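Wernik Laboratory for Manipulation Research
Thread · 5 min read

1/ We are pleased to share a summary of our recent work on data collection for tabletop manipulation. The question was a practical one: when a robot learns to move household objects from recorded demonstrations, does it help more to record additional demonstrations, or to vary the starting conditions of the ones already planned?
212 shares · 31 comments

2/ Many groups, ours included, have treated the number of demonstrations as the main measure of a dataset. It is easy to report and easy to budget for. It says little about how different the demonstrations are from one another, and our earlier policies often failed on layouts that a person would consider nearly identical to the training layouts.

3/ The study was led by Jennylyn Enriquez and carried out at our Teltamton site between the spring and July. All demonstrations were recorded by trained operators using a two-finger gripper with a camera mounted close to the fingers. No overhead camera was used for training. The wrist view was the only visual input to the policy.

4/ We prepared two training sets of equal size, with 700 demonstrations each. In the first, which we call the fixed set, every task began from one of 9 layouts. In the second, the varied set, the operator rearranged the table before each demonstration by following a printed card.

5/ The cards were generated by Brondus, our in-house scheduling tool. A card tells the operator which objects to place, which region of the table each one belongs in, and how far it should be turned. Operators were asked to follow the card even when the result looked untidy or inconvenient to reach.

6/ Objects were chosen to differ in shape, stiffness and surface finish. Containers were included on purpose. Reaching into a container is harder than picking from an open surface, as the rim limits the angles from which the fingers can approach and often hides part of the target from the wrist camera. 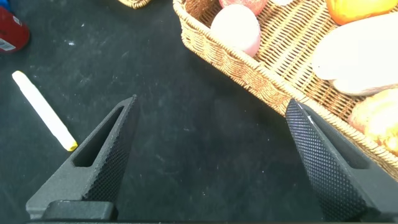
Wrist view with the gripper open: wicker basket with food items at right, white marker with a yellow tip on the table at left.

7/ Views of this type are what the policy receives at every step. Two properties matter for the method. First, the fingers occupy a large share of the view, so the policy must learn to treat them as a constant and attend to what changes around them. Second, objects near the border are often only partly visible, and the policy has to act on incomplete outlines.

8/ In our first trials we masked the fingers out before training. This made results slightly worse. Our reading is that the position of the fingertips relative to a nearby rim or object is useful information, and that removing it forces the policy to recover the same information less directly. All results reported in this thread use unmasked images.

9/ For evaluation we used 100 layouts that appeared in neither training set. They were drawn up by colleagues in the Mac an tSaoi group, who had not seen the training cards. Each policy was given one attempt per layout. An attempt counted as a success only if the named object was lifted and set down in the named region with no help from the operator.

10/ The policy trained on the varied set performed clearly better on the unseen layouts. The gap was largest for objects inside containers and smallest for single objects on the open table. We will report full success rates by object and by layout in the technical report and would ask readers not to draw finer conclusions from this thread.
148 shares · 19 comments

11/ We then asked how small the varied set could be made before the advantage disappeared. We trained on smaller and smaller portions, chosen at random. With 165 varied demonstrations, the policy still matched the one trained on the complete fixed set. Below that size, performance fell off quickly – and differed a good deal from one random portion to the next.

12/ Variation has a cost. Resetting the table from a card takes longer than restoring a familiar layout, and operators reported that the work was more tiring. Over a full shift, the varied procedure produced fewer demonstrations. Groups planning a similar effort should account for operator time as well as robot time.

13/ Several limits should be stated. We used one gripper design and one type of camera placement. The table surface was dark throughout, and we have not tested whether the result holds on light or patterned surfaces. Lighting was kept steady during collection, so the study does not address changes in daylight or shadow.

14/ We also looked at failures. Under the fixed-set policy, the most common failure was an approach toward a place where an object had often been during training but was not during the test. Under the varied-set policy, this kind of error was rare. Its failures were mostly late ones: contact with a container rim, or a grasp that closed too early on a rounded object.

15/ The rim contacts are now our main concern. We are testing a change in which operators deliberately record a small share of demonstrations that begin with the fingers in a poor position beside a container and then recover. Early results are mixed – recovery improves, but approaches from good positions become slower. Work on this is continuing.

16/ The card templates, the operator instructions and the evaluation protocol will be released together with the report. The recordings themselves will follow once file checks are complete. Requests for early access to the protocol may be sent to the project office and will be reviewed each Friday.

17/ We thank the operators at Teltamton for their patience with a demanding procedure, and our colleagues in the Mac an tSaoi group for preparing the evaluation layouts. Questions about the method may be posted in reply to this thread. Jennylyn Enriquez and the team will answer as time permits.
96 shares · 44 comments

© Wernik Laboratory for Manipulation Research · Contact · Back to top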